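Nosipho Mabaso
16/08/2022

A thread on how I decide which books get reviewed on my blog, as I've had the same email several times since June.

I read for review on my own time. I have a day job and two children. Last year I was offered 241 books and reviewed 18 of them. Most of the rest were fine, I just didn't get to them.

I take books from publishers, from authors and from the library. Where the copy came from goes at the top of the review. If I paid for it, I say that too.

I don't review books by people I know. I met Jacobus Kekana at a reading in Drirnham and we've been friends ever since, so you won't see his novels graded on the blog. I did host an interview with him, and it was labelled as an interview.

Several of you asked about Barnwood. Yes, I gave it a C. Yes, I finished it. The first half is a good, slow book about two sisters and a house. The second half is a chase, and I didn't believe in it.

The publisher, Visser, asked if I'd hold the review until after release week. I said no. They were polite about it and they still send me books.

I don't post reviews to retail sites any more. I used to copy them all over to Filtudeo, but they cut anything long and one of mine lost its last paragraph, the one where I said I liked the book.

I do not give stars. A grade with a review under it is as far as I'll go. If you only read the grade, that's your business, but please don't write to me about it.

Spoilers: nothing past the first third of the book, unless there's something readers may want a warning for. Then it goes at the bottom with a gap above it.

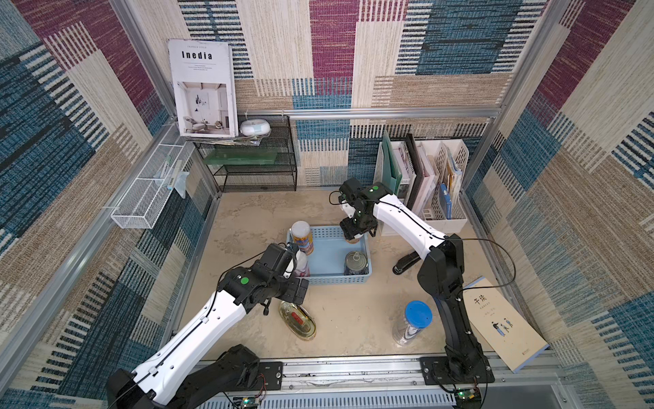
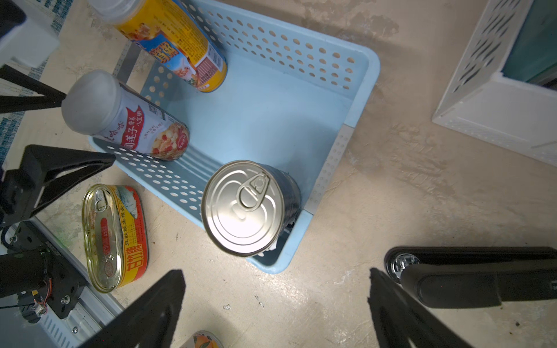
Same light-blue basket.

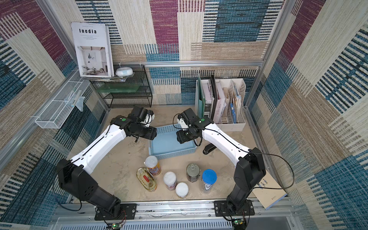 Photos: N. Mabaso

Authors, if you disagree with a review, you can comment like anyone else. I leave critical comments up. I take down the ones that are rude to other readers – there have been very few.

The longest comment section I've had was 169 replies, on a review of a cookery memoir. I still don't know why.

Next review is a library copy, a ghost story set on a canal. I'm halfway through and enjoying it. Replies are open if you have a question I've missed.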